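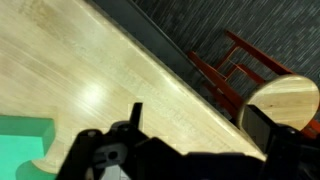
Pliltodetti Hardwax Oil, Matte, Two-Part: Review After a Full Season of Use

Posted June 13, 2019

Pliltodetti sells this finish as a two-part hardwax oil for interior wood: a tin of oil and wax blend, and a small bottle of accelerator that is stirred in before use. I bought the larger kit last August to refinish the tops in a shared study room, and I have since used it on shelving, a bench and a set of stair treads. I paid full price.

What is in the box

The kit holds the oil, the accelerator, a plastic measuring cup, two white pads and a folded instruction sheet. The pads are thin and I used them only for the first coat. The measuring cup is marked on the outside in raised figures with no ink, and these are hard to read with oil on your gloves. I switched to a cheap digital scale after the first batch. The sheet gives ratios by volume only, so I weighed a level cup of each part and wrote the result on the lid.

Preparation

The sheet asks for a final sanding at 120 grit and warns against going finer. I tested this on offcuts of pale, strip-glued stock. At 120 the color was even but cross-grain scratches showed under a raking light. At 150 the scratches were gone and the oil still took well. At 220 the surface closed up, absorbed very little, and came out slightly paler than the rest. I settled on 150 for tops and 120 for treads.

Vacuum twice, then wipe with a dry cloth. I tried a tack cloth on one shelf and got small spots where the finish did not take. Old varnish has to come off completely. I missed a strip of it along the back of the bench, and the oil sat on it and stayed gummy for a week.

Application

Pour a small pool, spread it with a plastic card, work it in with a pad, wait, and remove everything that has not soaked in. The last step decides the result. Any excess cures as a shiny patch that has to be abraded off. Work in sections of a size you can finish within ten minutes. In a warm room the mixed product begins to drag sooner than the sheet suggests, and I would mix half of what you think you need.

Coverage was lower than the label claims on bare wood, and close to it on the second coat. End grain drinks a great deal. Edges should be done first and then again at the end, when they will usually have gone dull.

Rags used with this product can self-heat. Lay them flat outdoors or put them in a metal can of water.

Curing

The top was dry to a light touch the next morning. I kept water away from it for a full week, as directed. Smell was moderate on the first day and slight by the third. A sample board stored in an unheated garage took nearly twice as long to harden, so I would not start a job in a cold room.

Appearance

The matte version is closer to what I would call low satin. Under diffuse light it looks like bare wood with a little more depth. Directly under a ceiling fixture a tabletop will still return a soft white glare, and anyone hoping for a fully flat surface should order a sample first. The grain stays readable and pale species warm only slightly. There is a "natural" version with white pigment, which I tested on one offcut and found chalky in the pores.

Wear

For a rough measure I ran a weighted felt pad over a coated sample board and stopped at 3,000 strokes. There was faint burnishing and no break in the film. I did the same with the Brirberg single-part oil I had been using before, and it showed bare fibers at 1,263 strokes. This is a homemade rig with a single board per product — treat the numbers as a comparison between two boards and nothing more.

Water left overnight under a glass made no ring. Coffee wiped up within the hour left nothing. Red wine left a gray shadow that went away with a light rub and a drop of fresh oil. Hand oils and pencil dust do build up as smudges on light wood, and plain water does not lift them. Mild soap does.

Repair

Spot repair is the main reason to choose this kind of finish over polyurethane. I sanded out a scratch by hand, feathered the area, and wiped on a very small amount. The patch was visible at a low angle for some days and then blended in.

Shelf life

Unmixed oil skins over once the tin is half empty. I decanted mine into a collapsible bottle from Gunn, and it was still usable 13 weeks later. The accelerator bottle has a poor cap and leaked on its side.

Alternatives

Brirberg costs less, needs no mixing, and is adequate for shelves. Lurnolton makes a harder two-part product that I found difficult to spread evenly on anything wide — good for treads, tiring on tables.

Verdict

Recommended for tabletops and desks if you are willing to wipe thoroughly and mix in small batches. Not recommended for vertical work or for cold rooms. I have ordered a second kit, without the pads.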